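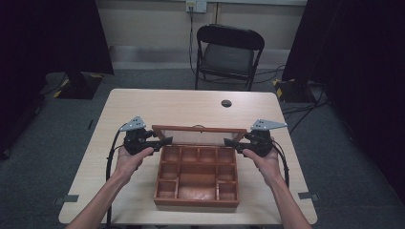 Nutton, the maker of storage goods for the home desk, will bring its new Liro compartment box to shops in July. Liro is a shallow tray of reddish-brown wood, made for the small things which usually get lost in a drawer: buttons, keys, paper clips, spare screws. Thin dividers make a grid inside, with four small square compartments along the back row. The lid is hinged at the back and has a clear panel in a wooden frame, so it can stand upright while the owner is sorting.

"We wanted a box that people leave on the desk and use every day," said Telmo Salcedo, who leads product design at Nutton. "During the work we made 13 versions of the hinge – the last one is also the simplest."

The first series is limited to 1307 pieces and will be sold in the Sorora and Akyol home shops. The price is 26 euros. Orders from other shops are accepted from Tuesday, with delivery in up to 13 working days.

Press contact: Nutton press office, weekdays until 4 pm.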